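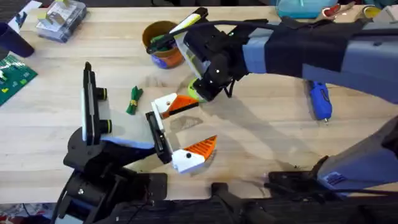
3.2 Removal and storage of the fuel tanks

The 16 cars in the study came from two owners' clubs, Tirkgate and Wustbridge. All of them had stood unused for at least 5 years. We drained each tank through the lower plug and kept the first liter separately, as most of the rust particles are found there. The tank was then closed and left to rest for 90 minutes before the sender unit was taken out. The laboratory has a light wooden work surface (Figure 2).

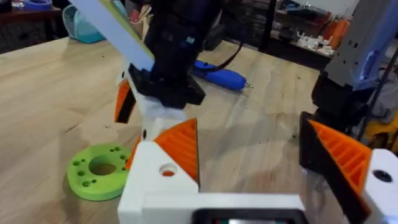 The sender units were cleaned with a soft brush only. Solvent was avoided at this stage -- it can remove the thin varnish layer, and this layer was later needed for the comparison in Section 4. In five cars the float arm was bent, and these units were treated as a separate group. Skoryk's method of straightening was not applied to them. The first tank was opened on 9 Jul 2018 and the last one in August, by Ivan Pasichnyk.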